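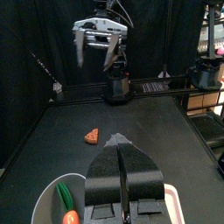 La mesa negra, con el trocito de comida de juguete.

29 de enero de 2024

Escribo otra vez en español, aunque me cuesta. Mi profesora dice que el diario es el mejor ejercicio y que no debo buscar todas las palabras en el diccionario. Hoy he buscado solamente 4.

Por la mañana hice pan por segunda vez con la masa madre que me regaló Santosh en diciembre. Él la cuida desde hace muchos años y la llama Kanaujia, como el apellido de su abuela. Yo la tengo en la cocina, en un frasco de vidrio, y le doy harina y agua cada noche antes de acostarme. El primer pan salió plano y muy ácido. El de hoy subió mejor, pero la corteza se quedó demasiado dura y tuve que cortarla con el cuchillo grande.

Llamé a Santosh para preguntarle. Me explicó que mi cocina es fría, 18 grados, y que la masa necesita más tiempo del que dice la receta. Me aconsejó dejarla diez horas, tapada con un paño, y no abrir el horno durante la primera media hora. Yo lo había abierto dos veces. No se lo dije.

Por la tarde fui a pie hasta la tienda de Omcombe para comprar harina de centeno. No había. Compré harina integral y un poco de sal gruesa, y volví por el camino del río, que es más largo pero tiene menos coches. Llovía poco. Encontré a Yogesh con su bicicleta y hablamos bajo un árbol. Quiere venir a cenar la semana próxima y me pidió que hiciera la sopa de lentejas de mi madre. Le dije que sí con mucha alegría, pero ahora pienso que no recuerdo bien si ella ponía el comino al principio o al final. Tengo que escribir a mi hermana.

He cenado pan con aceite y un tomate. La miga estaba buena, un poco húmeda en el centro. Mañana pruebo con la harina nueva. Palabra que aprendí hoy: «desmigar».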